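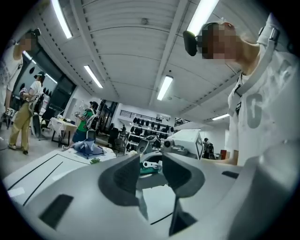 View from my gripper, mid-shift. Long lights, white ceiling, and the jaws right up in your face.

1/ OK so a bunch of you asked what I do all day now that I've left the warehouse job. Short version: I pick things up and put them down so a robot can learn how. Long version is this thread, get a snack.

2/ The project is called Sallell. The idea is that you hold a gripper in your hand, do a chore with it, and the camera on it records the whole thing from the gripper's point of view. Do that enough times and the model has something to copy. One try at one chore is an "episode." You will hear me say episode a lot.

3/ My target this month is 1259 episodes. Why 1259? I asked. It's what was left over after they split up the total between all of us. I was hoping for a cooler answer!

4/ Everybody on the floor has their own station and their own list. You can see some of the others in that shot – a couple of folks farther back have the white rigs on their backs, and the two people closest to me have the black headsets on. It's a busy room. You get used to walking around cables.

5/ My list right now is heavy on cloth. Fold it, flatten it, drag it to the other side of the table, crumple it up again, repeat. I used to think I was good at folding laundry. Try it with two stubby fingers on a trigger and get back to me.

6/ Biggest beginner mistake (mine, for a full week): being too neat. I'd start every episode with the shirt in the exact same spot, same angle, same sleeve on top. Looked great. Then the training folks ran it and the model could fold a shirt in that one spot and nowhere else on earth.

7/ So now I mess things up on purpose. Toss it, spin it, leave a sleeve under. If two starts in a row look alike I redo the second one. 600 of my early episodes got marked "low variety" and they still sit in a folder with my initials on it. Painful.

8/ Second mistake: going too fast. When you've done something 1000 times your hand just goes, and you skip the little pause before you close the jaws. The model sees that blur and learns to grab at air. I count one beat in my head before every grab now. I've started doing it with my coffee mug at home.

9/ What do you do when you fumble? Depends! If you drop it and pick it right back up in a sensible way, keep it. Those are some of the most useful ones we have, the model needs to see somebody recover. If you drop it and say a bad word and wave the gripper around, toss it. I have a personal collection of the second kind.

10/ Before you start, you have to let the tracking settle. The gripper works out where it is by looking at the room, so you hold it and move it slowly until the light on the tablet goes green. Skip that and the whole episode drifts and gets thrown out by the checker later. Ask me how I know.

11/ The checker is software called Kubiak and it is a harsh little thing. It flags dark clips, jumpy tracking, jaws that never closed, episodes that run over 62 seconds. I had one bounced for going a hair long on a towel. A towel I was proud of!!

12/ Someone asked if it's boring. Some afternoons, yes. Right after lunch is the worst, I put on a podcast and swap to the small-object list to wake up my hands. Little stuff takes more attention than cloth, you have to come in straight and not nudge it off the spot.

13/ And does it hurt? The gripper isn't heavy but your wrist will have opinions by hour three. Switch hands if your list allows it. Stretch. Drop your shoulder. The people who came over from the Jadham site showed me a way of resting my elbow on my hip and it made a big difference.

14/ The part I like best is when the results come back. In September they played us a clip of the arm flattening a shirt, and right before it grabbed the collar it did this tiny wait. One beat. That's my pause!! I made them play it three times.

15/ Pay question, since it's in my DMs a lot: hourly, not per episode. I wouldn't do it per episode, people would rush and you'd get garbage. Hinach runs the hiring for our floor, they post openings on their own page and you don't need a tech background. I sure didn't have one.

16/ I've got a pile of towels waiting so that's it for now. Drop questions below and I'll get to them on my next break – except the one about whether I can fold a fitted sheet with it. Not on my list yet and I'm in no hurry.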